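Ziso – Build Gallery
Brornovach shared workshop, bench by the north wall
Page updated March 20, 2019

Ziso is a tabletop-class arm with a parallel gripper, built to pull open and push shut a kitchen cabinet door. It is the second arm from this bench. The first, Chaudhry, could reach the door but had no useful stiffness past the elbow, and its parts have mostly been reused. The notes are grouped by subassembly, in build order, with the simulator work between the mechanical and the wiring sections.

Base

The base is a steel plate with a welded upright, bolted through the bench top. Chaudhry was clamped, and the clamp let the whole arm rock when the door stuck. Bolting removed the rocking and also fixed the arm in one place, so the test cabinet now sits on a sliding board that can be moved toward or away from it.

The slewing bearing is a surplus part with a ground race. It arrived with old grease that had set hard. It was soaked, brushed, dried and repacked. Drag is even through the full turn except for one slightly tight spot near the rear, outside the working range.

Shoulder and upper arm

The shoulder uses a belt reduction in two stages. The first-stage belt is tensioned by an eccentric idler, the second by slotted motor holes. Slotted holes creep. A jack screw was added behind the motor mount and the tension has held.

The upper arm is square aluminum tube, 325 mm between pivot centers. The tube was cut long, drilled on the mill in one setup, then trimmed. Drilling after trimming was tried on the first piece and the pivots came out of parallel by enough to see with a straightedge. That piece is now a cable duct.

Counterbalance is a pair of extension springs hooked to the back of the upright. They take most of the load in the lower half of travel. At the top of travel they pull slightly too hard and the motor has to hold the arm down. Moving the hook point would help. It has been left alone for now, as the door handle is reached with the arm low.

Forearm and wrist

The forearm is a smaller tube of the same stock. The elbow motor sits at the shoulder end and drives through a long belt to keep the mass back. Belt stretch shows up as a soft feel at the wrist: push the fingertips sideways and they give, then come back. A steel-cord belt is on order.

The wrist has pitch and roll. Roll was nearly left out. A hinged door sweeps the handle through an arc, and without roll the fingers twist against it as the door comes around. With roll left free to follow, the handle stays seated.

Wrist bearings are pressed into printed housings. The printed bores came out tight and were opened with a hand reamer. Retaining compound was used on the outer races only.

Gripper

Two parallel fingers on a common palm, driven by one motor through a right- and left-hand screw. The screw self-locks, so the grip holds when power is removed. It also means the fingers cannot be backed off by hand, and there is now a hex on the end of the screw for a wrench.

Finger pads are cast urethane. The first batch cured soft in the corners, probably from poor mixing at the edge of the cup. The second batch was poured from a second, clean cup and is uniform.

Simulated door

All motion is tried in simulation before it goes to the bench. The gripper model has the same stroke and approach direction as the real one. It has not been given the same finger shape in every detail, and the pads in the model are harder than urethane, so grip force results are treated as a rough guide only.

The door model is a paneled wood type on a single vertical hinge line. Hinge friction and damping are set from pull tests on the workshop cabinet with a luggage scale hooked to the handle. Door mass was entered from a bathroom scale reading. None of this is precise. It is close enough that a path which works in the model usually needs only small changes on the bench.

So far the log holds 3479 simulated runs. Most of the early ones failed the same way: the fingers closed before reaching the handle and pushed the door shut. Adding a wait until the closing position had been reached fixed nearly all of it. The remaining failures are spread over slips at the handle, contact between the palm and the door face, and a few runs where the door rebounded from its stop.

The view from over the gripper is the one used for checking clearance. Palm at the bottom, fingers open wide and empty, door swung out with its arched panel partly behind the left finger. The yellow strip marks the edge of the cabinet opening.
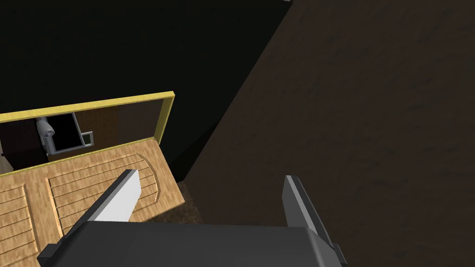 Door path on the bench

The path is a short list of points with a speed for each leg: approach, close, pull, follow the arc, release, back away. Arc points are calculated from the hinge position, which is entered by hand. An error in the hinge position shows up as a side load at the wrist that grows as the door opens.

To find the hinge, the gripper is closed on the handle with the wrist motors slack and the door is moved by hand. Joint angles are recorded along the way and a circle is fitted to the fingertip positions. Ten readings spread over the swing are enough. More readings did not change the answer in any useful way. Readings taken close together near the closed position give a poor fit.

Return is harder than opening. A door pushed from the outer face tends to run ahead of the gripper, then bounce off the frame. Current practice is to push to a point just short of closed, stop, and finish slowly. A gripped close would be cleaner. The handle on the test cabinet is shallow and the palm comes too close to the door face at that angle.

Wiring

Motor and encoder cables run on opposite sides of the tube. On Chaudhry they shared one sleeve and the encoder counts jumped each time the shoulder motor started. Shielded cable was fitted on the encoder side, grounded at the controller end only.

At the elbow the cables pass through the joint center in a loose loop. At the shoulder there was no room for that, and they go around the outside in a spiral wrap with slack for the full swing. The wrap has begun to polish the paint on the upright. A strip of felt has been glued there.

Connectors are keyed and labeled on both halves. The wrist connector was moved to the outside of the forearm after the second time the tube had to be pulled apart to reach it.

Controller

An Eson board runs the joints. It sits in a steel enclosure under the bench with the power supply in a separate compartment. The enclosure fan was noisy at full speed and has been wired through a thermal switch.

The emergency stop cuts motor power through a contactor and does not go through software. Logic power stays up, so position is kept and the arm does not need to be homed again. There are 2 stop buttons, one at the front of the bench and one on a cable that can be carried to the far side of the cabinet.

Current limits are set low for all door work. The shoulder limit trips if the door is held shut by hand with moderate force. This was checked at each quarter of travel – the trip force varies with arm position, lowest with the arm stretched out, highest with it folded.

Software settings are kept as plain text files, one per joint, with the date and reason for each change at the top. The shoulder file is by far the longest. Settings from January were lost in a card failure and had to be worked out again from the printed test sheets.

Known faults

Second-stage shoulder belt tracks toward the outer flange when the arm moves down under load. No edge wear yet.

Wrist roll has backlash of almost 2 degrees. The gear pair will be replaced with an adjustable one.

Urethane pads pick up aluminum dust and lose grip. Wipe with alcohol before each session.

The sliding board under the cabinet has no positive stop. Board position is marked with a pencil line, and the hinge has to be found again each time the board is moved.

Still to do

Steel-cord belt at the elbow. Deeper fingers to clear the palm from the door face on the return. A cover over the shoulder belts, hinged, with a switch in the stop circuit. Softer pads in the gripper model, with a new set of simulated runs for the gripped close before it is tried on the bench.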